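Home | Projects | Reports | Archive

Folding and Sorting Clothes in Small Bedrooms
Student project report, Omalau group 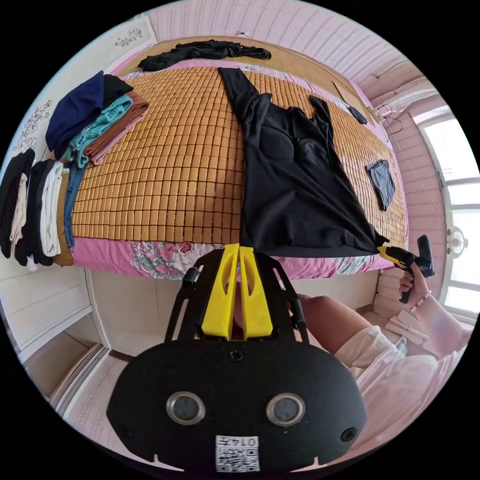
Fig. 1. Clothes on a bed with a bamboo mat, some folded and some still to do.

Our project looked at how people use the bed as a work surface when they put clothes away. Most of the rooms we visited had no table large enough, so the bed did the job. We visited 9 homes in July and logged 421 garments.

The mat in Fig. 1 gives a flat, fairly firm surface. Folded items are stacked at one side, and a row of others stands upright along the edge of the bed against the wall - this leaves the middle free for the long black garment being spread out.

Long garments took the most space. We first planned to time them together with shirts, but the results were too mixed and we made a separate group. Garments with thin straps or molded cups were logged there too, as we had no agreed way to fold them.

Upright rows were used in five homes. Stacks were more common, but people pulled them apart to reach the lower pieces. Some 69 garments had to be refolded during our visits, mainly knits. We did not compare mattress types.

Related reports
Zilura: Drawer Dividers from Scrap Card
Aaltonen Hall Laundry Room Survey
Omitz Shelf Test, Part 2

Last updated: 2026-03-20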